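Planning and Buying for a Small Automation Cell
Handout 7 – Budgeting for a first gripper

Last time we finished the list of tasks for the Plirnton kitchenware line, and the one everybody wanted to automate first was cup handling. Good choice! It's a simple job to describe and a surprisingly rich one to budget for, so we'll stay with it this week and again in September when the quotes are compared.

Start with the part, then the gripper, then the arm. Most first-time buyers go the other way around: they fall for an arm, spend the money, and have very little left for the fingers that touch the product. Custódio Seixas, who planned the Pomthorpe line, kept a separate budget line for fingers from day one and I'd love to see all of you do the same. 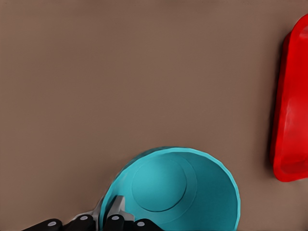 Unit 3: Simulate before you spend

In the simulated cell the gripper meets the teal cup at its rim, with the red container well off to the right. A model this plain can already feed your purchase plan. Look at where the fingers meet the wall and ask how far they have to open, how much room they need beside the cup, and whether the arm has a clear path across the table. Write the answers down as numbers with units – suppliers can quote against numbers.

For the class exercise, use these figures:

Simulation seat, per month: $329
Spare finger pads, per set: $40
Custom finger design, one-time: $200

Work out the cost for one cell over seven months, with two sets of pads. Then do it again for two cells sharing one simulation seat and one finger design, and four sets of pads in all. The second result is my favorite part of this unit, so please don't skip it.

Some costs go missing from nearly every first draft: mounting plates, cables, shipping, operator training, and the hours spent teaching positions. Put them in even when you have to leave the amount blank. A blank line gets filled in later, a missing line comes out of somebody's travel money.

Reading for next time: the Ivum and Cardoso quote sheets, both pages. Mark every item that one lists and the other leaves out.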